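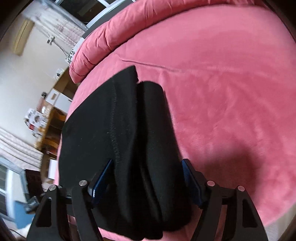
夹具来了以后,我们这边的活怎么变了

我在Holia做了好几年衣物整理,就是客人寄来或者我们上门去收拾的那种,叠、分类、装袋、贴签。公司不大,叠衣服这件事以前全靠手。从去年十月开始,一部分人改用手持夹具来叠,叠的时候同时录数据,数据交给Jirnholm那边去训练机械臂。我是第一批改过去的,写一写这段时间的情况,给还没轮到的同事看,也给自己留个底。

先说工具本身。两侧各有一组夹指,黑色的,里面贴着蓝色的带纹路的垫子,靠垫子从两边把布夹住。重量不算大,但是全压在手腕上,第一个星期我晚上洗碗都觉得手发酸。后来Riis的人过来教了一次,说不要用手指的力气去捏,要用前臂往下送,夹指贴着布面压住,再慢慢合拢。照着做以后好了一些。

难叠的是深色的绒面料。黑色的尤其麻烦,一是沾毛,放在什么上面都沾;二是折边看不清,叠到第二层的时候常常分不出哪里是边,哪里是缝线。用手的时候靠摸就行,手指一捋就知道厚薄。用夹具没有这个感觉,只能靠看。我现在的办法是把有缝线的一面朝上,顺着缝线找方向,再去夹两侧。床铺是软的,往下压的时候布会跟着陷下去,这时候夹早了会连床单一起带起来,夹晚了布就散开。硬桌面上没有这个问题,可是客人家里多半就在床上叠,所以录的时候也要在床上录。

指标是每班70件。以前用手叠,一个班500件是平常的数,所以刚听到70的时候大家都笑。做了两天就没人笑了。每一件都要从头录到尾,中间掉了要重来,叠完还要检查,不合格的不算数。我第一个班只做出来18件合格的,组长说正常。现在70件能做完,赶的时候会剩一点时间收拾台面。

工资这一块,问的人最多。录数据的班次按小时算,不按件,时薪比原来高一点,但是没有了超件的奖金。对手慢的人来说是好事,对手快的人来说是亏的。我们组里叠得最快的那位大姐算过账,一个月下来少拿一些,她就申请调回去做手工那边了。公司同意了。目前两边都还缺人,调来调去没有什么阻力,以后怎么样不好说。

大家心里真正在想的是另一件事:机器学会了,我们做什么。Dagný Egilsson是Ikard派来跟这个项目的,开会的时候有人当面问了她。她的回答是,两年之内机械臂能接下来的只有毛巾和平整的T恤,绒的、带帽子的、有弹性的都还早,上门的活更早。她还说她不能替公司保证岗位。我觉得后面这句比前面那句有用,起码知道保证这件事要去问公司,不是问她。

后来我们去问了。答复写在纸上,贴在休息室门口:今年不因为这个项目减人,明年另行通知。有的人看了放心,有的人看了更不放心。我属于中间的,没有特别的打算,不过报了一个设备维护的培训,公司出钱,下班以后上,2个月。内容是换垫子、校准、查连杆的螺丝有没有松,都是平时用得到的。

说几个具体的变化。

第一,说话少了。以前一桌人边叠边聊,一个下午很快就过去。现在各在各的位置上录,录的时候不太说话,怕分心掉件。中间休息倒是比以前准时,到点就停。

第二,毛病换了地方。以前是肩膀和腰,站久了疼。现在是手腕和眼睛。组里有人戴护腕,我试过,夹具的把手会蹭到,摘了。有条件的话,建议每录完一段把手放下来甩一甩,不要端着等。

第三,开始有人问我们怎么叠了。做了这么多年,没有人问过为什么领口要先往里收,为什么厚的一边要放下面。现在Jirnholm的人会打电话来问,问得很细,有时候一个折法要讲半个小时。有的东西我自己也讲不清楚,只能说手里就是这么做的,他们就让我放慢再做一遍。

第四,新人进来学的东西不一样了。上个月来的两个年轻人,一来就学夹具,手工叠只看了一个上午。他们用得比我顺,毕竟没有老习惯要改。可是遇到夹不住的料子就停在那里,不知道布会往哪边走。我跟组长提过,手工那一段最好多安排几天,她说往上报了,还没有回话。

我个人对这套东西没有多大意见。活还是那些活,衣服还是要叠平,边还是要对齐。如果后面换了新的夹指,或者指标又调了,我再来更新。问工资明细的同事请直接找人事,我手里没有完整的表,留言里问我我也答不上来。

垫子脏了用湿布擦就可以,不要用酒精,我那一副就是擦了酒精以后发滑,换了新的才好用。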